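Chapter 3
Storing Fresh Food

Last updated: September

A well-kept kitchen gives every item a place. This chapter covers the storage of fruit, bread and dry goods in small households - the containers, the shelves and the order in which they are filled. Students will learn why air should reach fruit on all sides, and will plan a shelf for a family kitchen.

Figure 3. Banana and apple in a perforated basket, with a wire-mesh shelf.
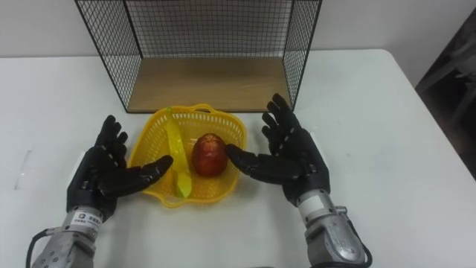
3.1 Choosing a Container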